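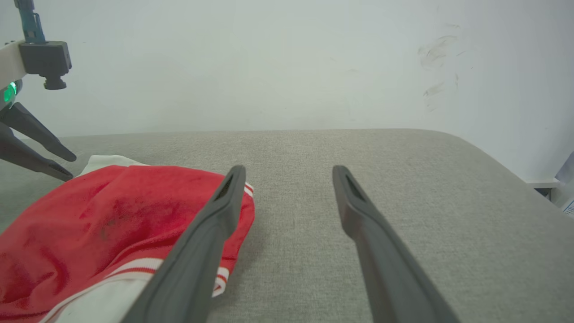 Shop > Help > Delivery, orders and returns

Delivery, orders and returns: your questions

Last updated 28 May 2019

Which countries do you send to?
We post to all of the UK and Ireland, and to most of western Europe. If your country isn't in the list at checkout, email us with your postcode and we'll see what we can do. We can't send aerosols or lamp oil outside the UK mainland.

How much is delivery?
Small orders go by second class post and the price is worked out by weight at checkout. UK mainland orders over £80 go free. The free delivery is taken off before VAT is shown, so the total may jump a bit between the basket and the payment page. It is the same amount in the end.

When will my order leave you?
Orders paid for by 2pm on a working day normally go out the same day from our Grutton unit. Anything marked "Hostitz range" is held in a separate store and takes two working days longer. If you order both together we wait and send one parcel. Put a note in the comments box if you would like them split, and we will email you the extra postage first.

Can I change my address after I've paid?
Yes, until you get the dispatch email. Reply to your order confirmation and leave the order number in the subject line. Changing the address in your account only affects future orders.

Why can't I log in with my old password?
We moved to new shop software in January and passwords could not be carried across. Use the "forgotten password" link and set a new one. Your order history from the old site is not in your new account, but we still have it here and can send you copies of invoices.

Which payments do you take?
Debit and credit cards, PayPal and bank transfer. Bank transfer orders are kept for five working days and then cancelled. We no longer take cheques.

My discount code doesn't work
Codes can't be used on sale items or on Safavi gift sets. Only one code can be used per order. Check there is no space at the end if you pasted it in.

Do you have a trade account?
Yes. The first trade order must be at least £50 before VAT, and there is no minimum after that. You need to be 18 or over and have a business address. Drekier spares are sold at the same price to everybody.

How do I return something?
Tell us within 30 days of delivery and we will email you a returns form. Items should be unused and in their packaging. You pay the return postage unless the item is faulty or we sent the wrong one. Refunds go back to the card or account you paid with.

What if part of my order is missing?
Look at the packing slip first. Anything marked "TF" is to follow and will be posted separately at no charge. If it isn't marked, email us within seven days.

This site uses cookies to keep your basket and log you in. By carrying on you agree to our use of cookies. Accept | Cookie settings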